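Triltero Handheld Gripper Kit – Evaluation Progress Report, Second Period

Submitted to: Celtmont, Equipment Program
Prepared by: Lamduan Wongsuwan, Petchrat

1. Status

The evaluation is on schedule. Work in this period covered two-handed recording in private homes, finger wear, and the first pass through the export software. The remaining item from the first period, a replacement for the defective charging lead, was closed when the supplier shipped a new part. No change to the budget is requested.

The kit under review is sold by Triltero as a set of two handheld grippers with wrist mounts, spare fingers, a carrying case and a one-year software license. Petchrat is assessing whether it is suitable for collecting manipulation recordings outside the lab, with operators who have had less than a day of training. The comparison product, from Grastel, was covered in the first report and is mentioned below only where results differ.

2. Recording

Operators completed 1811 recordings in the period. Of these, 679 were made in bedrooms, and the rest in kitchens and on the lab bench. Bedrooms were added to the plan at Celtmont's request. They are harder than the bench in two respects: the support surface is soft, so an item sinks when pressed from above, and patterned bedding makes it difficult for the tracking software to separate small objects from the background.

The bedroom task set consists of picking up, moving and sorting light household items on a made bed. Items are supplied by the household and are not standardized. Typical ones are tissue, snack packets, cloths, cleaning brushes and small toys. Operators work with one gripper in each hand and are asked to keep both sets of jaws in view where the task allows it.

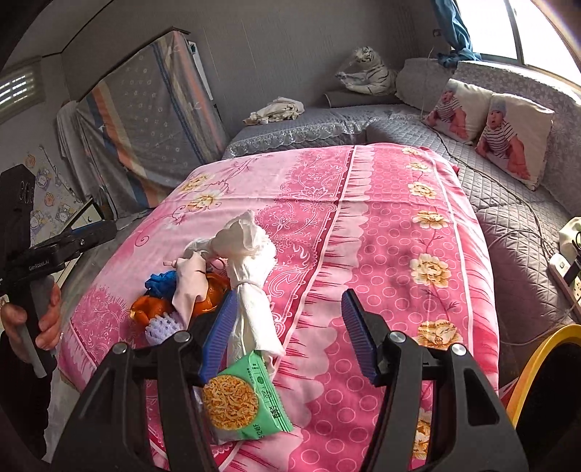

Can the grippers pick up soft items such as tissue without crushing them?

Most of the time they can, provided the operator closes the trigger slowly over the last part of its travel. The fingers are compliant and spread the load, but the trigger spring is stiff at the start and light at the end, and new operators tend to overshoot. After one practice session the problem is minor.

Thin packets gave more trouble than tissue. A sealed packet lying flat on bedding offers no edge to the fingers, and operators used the second gripper to tilt it before grasping. This is acceptable for our purposes – the two-handed motion is useful data – but it lengthens each recording and should be allowed for when setting targets.

3. Hardware

Finger wear is within the limit set in the plan. Eleven fingers were replaced, all at the tip. Replacement requires a hex key and takes a few minutes. The supplier's instructions show the older mounting plate and need to be updated.

The pivot screws on one unit worked loose twice. Thread-locking compound was applied and the fault has not returned. We have asked Triltero whether later units ship with the compound already in place and are waiting for a reply.

Weight remains the main complaint. Operators report wrist fatigue late in a session, more so in the non-dominant hand. The Grastel unit is lighter but has a narrower jaw opening, and it could not hold the larger toys and brushes in the bench test. Session length has been shortened and a break added in the middle.

4. Software

Export works as described in the manual for single-gripper recordings. For paired recordings, the left and right streams are written to separate folders and must be matched by timestamp. Petchrat has written a short script for this, and it is included with the deliverables. Triltero states that paired export will be part of the October release.

Tracking was lost more often on patterned bedspreads than on plain sheets. In most cases it recovered when the operator raised the gripper and paused. Affected recordings are flagged but kept.

5. Next period

– Repeat the bedroom task set with the softer trigger spring.
– Test paired export once the October release is available.
– Add two households with low evening light.
– Complete the cost comparison with Grastel, including spare fingers and license renewal.

One decision is needed from Celtmont. The current license covers a single workstation, and the cost comparison will be affected by whether a second seat is purchased. A quotation from Triltero is attached as Annex B.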